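What's On the Table? A Project About Sorting a Shared Household

Project report by Shoshana Zamora and Nima Shahbazi
Supervisor: Lleucu Pritchard

Why we picked this topic

When we moved into Plurkwood House for our second year we inherited one big common room, one table, and what felt like every small object that former residents had ever set down and walked away from. Toys, snacks, drinks, bits of stationery, things for the kitchen, things for the yard, all of it on whatever flat surface was nearest. Our course asked for a small study of everyday order in a real home, and we both laughed, because we were looking at ours (well, at what we could see of it)!

We wanted to know how people decide where a thing belongs when it doesn't clearly belong anywhere. There is plenty of advice on closets and pantries. There is much less on the stuff that piles up in between, and that was the part that interested us.

How we did it

We gathered up the loose objects from the common room over 4 evenings in July and ended up with 134 of them. Each one got a line in a notebook with its name, where we found it and whether anyone claimed it. Nima did most of the writing, and his handwriting got noticeably worse toward the end, so a few entries had to be worked out by memory and a certain amount of arguing.

After that we asked our housemates Radu Bălan and Petrică Mihăilă to sort the objects in small batches. We set out a handful at a time on the table, spread apart so that nothing was hiding under anything else, and asked them to talk while they put things into groups. They could make as many groups as they liked and call them whatever they liked. We tried very hard not to help, and Shoshana had to go and stand by the window more than once.

What we found

Radu sorted by room. Food went to the kitchen, toys went to the bedroom closet, and anything for playing outside went by the back door. Petrică sorted by when he thought he would next want the thing, so his groups had names like "tonight," "when it's hot" and "when my niece visits." We loved that last one.

The mixed batches were the most useful by far. Put a teddy bear, a bag of snacks, a water gun and a bottle of tea on the same tablecloth and there is no obvious first move, so people have to say out loud what matters to them.

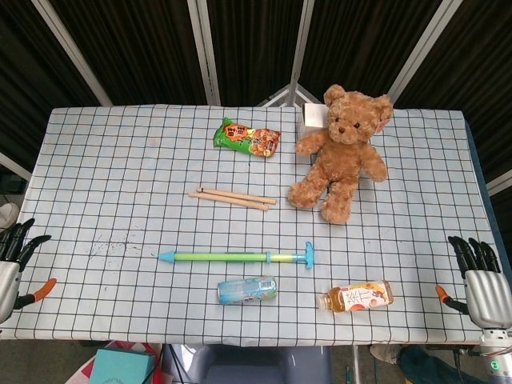 Drinks and snacks gave the least trouble, and both of them usually reached for those first. Plain wooden sticks were the worst. Radu said chopsticks, Petrică said something for drumming, and they went back and forth on it so long that we gave up and wrote down both answers. Soft toys got picked up, looked at kindly and put down again, often a couple of times, before they landed in any group.

What we would change

Two sorters is a small number, and they are both our friends, so we can't say much about households in general. We would also like to try the same batches on a bare table, as Lleucu wondered whether a grid pattern on the cloth nudges people into lining things up. We have kept the notebook, and the objects that were never claimed are in a crate under the stairs for next year's residents to look through.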